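Pikescombe, Robot Upkeep, handout 3
2021-09-06, S. Agyeman

Re-zeroing the hands on the two-arm bench

The Stelisow sheet says to zero both hands once and forget them. I would not. Ours had drifted by February, and the sheet has no check for it.

Start with the cables. Each should have slack at the wrist and the connector fully home. Then set out the black cup and the light blue one and close each hand at low speed. 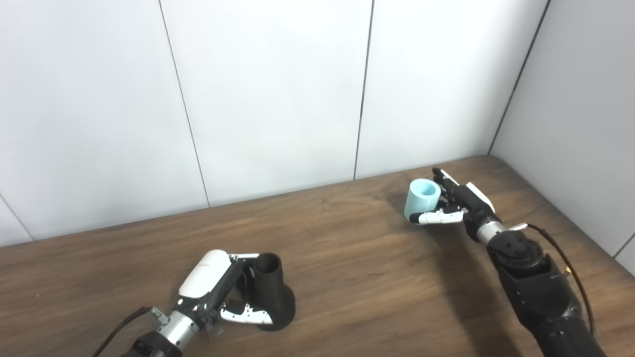

Write down the thumb reading at contact, left and right separately. Cruickshank averages the two, and I have yet to hear a good reason. An average will hide one bad thumb very nicely.

Repeat 5 times per hand. If the spread is over 3 counts, check the wrist bolts before touching any software.

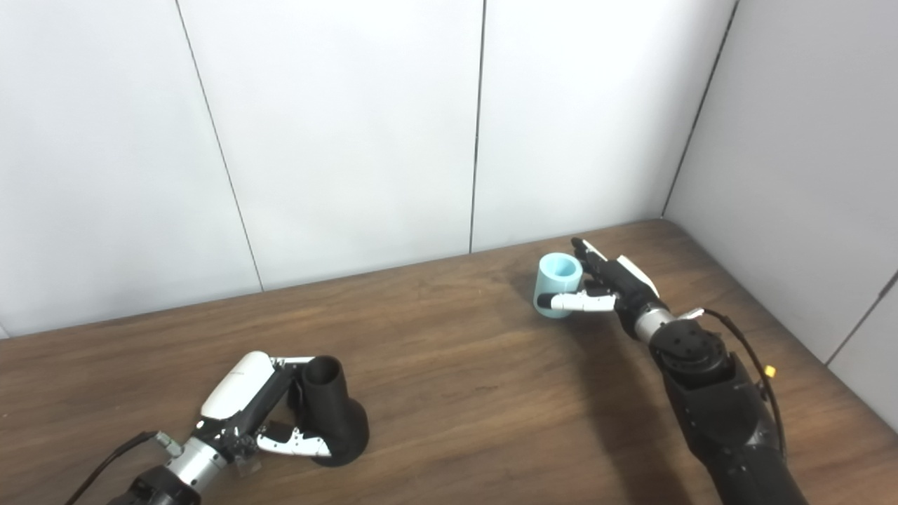
The Asta script reports "calibrated" after a single pass - treat that as a claim. Run 200 open-and-close cycles, leave the arms powered for 45 minutes, and take the readings again. Bring both sets to the next class, including the ugly ones.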